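Does a Wrist Camera Need to See the Whole Object? Grasping Awkward Household Items from Close Range
Project report, Yavuz Öztürkmen and Firdevs Avcı
April 24, 2019 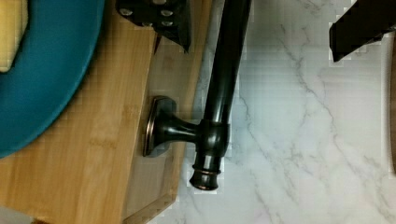

Our original proposal promised a robot that could tidy a kitchen. Our advisor crossed out "tidy a kitchen" and wrote "pick up one thing" in the margin, and the project improved from that moment on.

The question we ended up with is small. A two-finger gripper with a camera at the wrist gets a very good view of an object until it comes close, and then the fingers start covering the part of the picture you care about. We wanted to know whether a grasp predictor does better if it keeps using the close-up view, fingers and all, or if it should commit to a plan from farther away and go in blind.

Materials

The main test object was a kitchen faucet with a dark bronze finish. We chose it because it is a bad object. It is long and smooth, it is heavier at one end than its outline suggests, and it shines. It was laid partly on a bamboo cutting board and partly on white marble, which gave us a light background, a striped background and a small step in height, all under one spout. A teal plate stayed on the board as clutter.

The predictor is Lalta, a small network that Firdevs wrote for a class last year and has been apologizing for ever since. It takes one image and returns a grasp point and a wrist angle. Training used 600 labeled images. Yavuz labeled all of them in August and would like this noted.

Method

We ran 40 attempts with each of two policies. "Commit early" took its last image from high above the counter. "Look late" took new images all the way down and was allowed to change its mind. The faucet was moved and turned between attempts from a list of poses drawn up in advance, the same list for both policies. An attempt counted as a success if the faucet was lifted and held for four seconds. Held by one finger and luck did not count, although we argued over it.

Results

Look late succeeded 32 times out of 40. Commit early did worse, mostly when the spout lay along the edge of the board. From high up, Lalta often seemed to take the board's beveled edge for part of the faucet, and the gripper closed very confidently on bamboo.

Look late had its own bad habits. The fingers are black and the faucet is dark, and in some poses the predicted point jumped from the spout to the gripper itself. We had, in effect, trained a robot to try to pick up its own hand. Masking the fingers in the image stopped most of the jumping. We added the mask after the counted runs, so it is not included in the number above.

Highlights along the spout were less trouble than we feared. The base was more. Grasps near it tended to be stable but twisted the whole faucet as it came up – fine for our success rule, less fine for anything standing nearby.

Limits

One object, one counter, one set of lights. We would not claim any of this holds for spoons. The next step is to repeat both policies with the mask on from the start and with somebody else doing the labeling.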